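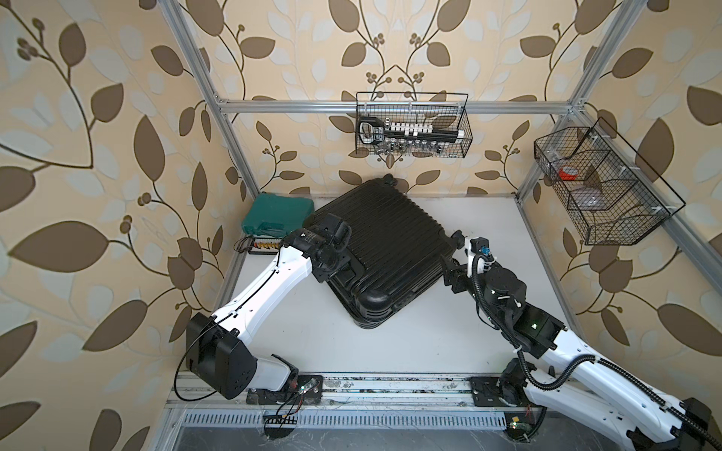 Photo: Édgar Bermúdez

From: Tsegereda Assefa
To: Trikville luggage and packing list
Date: 15th August
Subject: Re: Hard suitcase or soft bag for long trip?

Dear Wálter and all,

Thank you for your message. I was waiting to see if somebody with more experience would answer first, but the list is quiet in these weeks, so I will try. Please excuse my English where it is not so good. I put my answers between your questions.

Wálter Llanos wrote:

> Hello everybody,
>
> I go to Jorkota in January for five weeks, and my old soft bag has
> a broken zipper on the main side. The man at Sánchez said he can
> repair it but the fabric near the zipper is also weak. So I am
> thinking to buy a hard suitcase, the ribbed type.

If the fabric is weak beside the zipper, I would not pay for the repair. I did this once with a brown bag that I liked very much. The new zipper was perfect and the cloth opened next to it on the second trip. You can keep the old bag for storing winter blankets.

The black suitcase in the photo is the ribbed type you mean. It is lying flat, and you can see how the raised lines go along the length of the shell. On my own suitcase, which has the same kind of lines, the scratches stay mostly on the top of the ridges and I do not notice them from a normal distance. On my sister's smooth one every scratch is visible, and it is a dark color too.

Look also at the corners before you buy. The black one has rounded guards on the near corner. I like to have these. My first hard suitcase had nothing there, and one corner became white and soft after some years of train stations.

> Cristian Inga told me that hard ones are difficult to pack because
> they open in two halves and need double the floor. My room is
> small. Is it really such a problem?

Cristian is right about the floor. The kind I have opens like a book, and both halves need to be flat. In my room I must move the chair into the corridor. But I pack only one half at a time: I close the net over the first half, fold it back so it stands against the bed, and then fill the other. It is slower but it can be done. Some hard suitcases have a deep bottom and only a thin lid, and then you need much less floor. Ask to see one open in the shop, because from outside they look nearly the same.

For packing I prefer the floor or a strong table, never the bed. On a mattress the suitcase bends a little at the middle and then the two edges do not meet when I want to close it. I thought for a long time that my zipper was bad, and it was only the mattress.

My order is this:

Shoes first, at the wheel end, with socks inside them.
Trousers and other heavy things next, flat, across the whole bottom.
Shirts rolled, in the spaces on the sides.
The toilet bag in the other half, under the net, and not against anything white.
One empty cloth bag on top of everything, for the dirty clothes.

The wheel end is important. When the suitcase stands up, everything goes down to this side. If the shoes are at the handle end they will travel through your shirts.

> Also, what do you do with small things: chargers, adapters, sewing
> kit, medicine? In the soft bag I had outside pockets and I will
> miss them.

I missed the pockets too. What helped me is a small plastic case with a lid, similar to the teal one that stands behind the suitcase in the photo, but you would want a smaller one than that if it must go inside the luggage. I have one from Flukesano. It was not expensive, and it lives in the wardrobe already filled, so before a trip I do not look for adapters in every drawer. Medicine I carry with me in the hand bag, never in the suitcase.

A bright color is better for the small case. I had a gray one before and I left it in a hotel, on a gray shelf.

> Last question is the size. My airline allows 22 kilos. I am looking
> at a small one and a big one and I cannot decide. Jhonatan Pacheco
> says always take the big one.
>
> With thanks and greetings,
> Wálter

Here I do not agree with Jhonatan, or only a little. With a big suitcase I always fill it, and then I stand at the counter taking out books in front of other people. Put your clothes for the trip in a pile on the floor, with the shoes, and take this measure to the shop in your head, or on a piece of paper. Please also weigh the suitcase when it is empty. My hard one is heavier than the soft bag was, and this weight is taken from your 22 kilos before you put in one sock.

If you want to see the difference before you spend money, I can lend you mine for one evening and you can try to pack it in your room. I live near the post office and I am at home most evenings after the dinner.

Two small things I forgot. Write your name and telephone on a paper inside the lid as well, because the label outside can be torn away. And when you store the suitcase, leave it a little bit open. Mine smelled of plastic for months, and a piece of soap in a sock was what helped in the end.

Maybe Cristian can write how he closes his when it is too full. I remember he has a method with a belt but I did not understand it completely.

With kind greetings,
Tsegereda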